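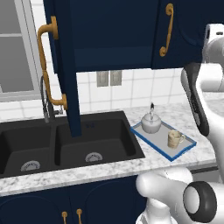
Teltingate today announced the general release of Skaketti 4, the latest version of its motion planning software for robot arms that work in kitchens and other furnished spaces. The release adds a new contact planner for doors, drawers and handles, along with a library of simulated rooms in which customers can test a program before it is run on physical equipment. In one of the kitchen scenes supplied with the library, a navy wall cabinet stands open over a double-basin sink, and the arm must plan its movements around the door, its large curved handle and a faucet that rises close behind. A kettle-like vessel and a small mug share a blue-rimmed tray on the counter.

Planning software for robot arms has commonly treated a room as a fixed set of obstacles. Skaketti 4 treats each hinged or sliding part as something that can move, and keeps a record of its position throughout a task. If a door is opened partway, the planner works out again which paths remain free, and the arm continues from where it is. Operators can set limits on force and speed for each handle, or apply a single limit to a whole room.

The simulated rooms were prepared with Kwok, the scene-building tool that Teltingate introduced last year. The library contains 1,759 scenes. Each can be changed by the customer: cabinets may be moved, handles replaced, lighting adjusted and objects placed at an angle or partly out of view. Kwok also produces the depth and outline data used to train perception models, so that the planner and the perception software are tested against the same geometry.

"Our customers asked for a planner that understands an open door," the company said in a statement. "They also asked to see a failed plan on a screen before it could become a failed plan in a building. Skaketti 4 answers both requests, and it does so on the computers they already own."

Before release, the software was evaluated at the company's Mestano test site. Engineers selected 17 household tasks, among them opening a wall cabinet, lifting a mug from a tray and closing a drawer with the side of the gripper. Each task was run 100 times in simulation, with the starting position of the arm changed on every run. Full results, including the runs in which the planner did not find a path, are given in the technical notes that accompany the release.

Skaketti 4 is available to license holders now — existing projects will open without conversion, although custom collision settings should be reviewed before use. Support for the previous version will continue until June. The scene library is included in the standard license, and a separate academic license covers teaching and non-commercial research.

About Teltingate

Teltingate develops planning, perception and simulation software for robot arms. Its products are used by equipment makers, research laboratories and system integrators. Requests for evaluation copies and technical notes may be sent to the company's press and customer office.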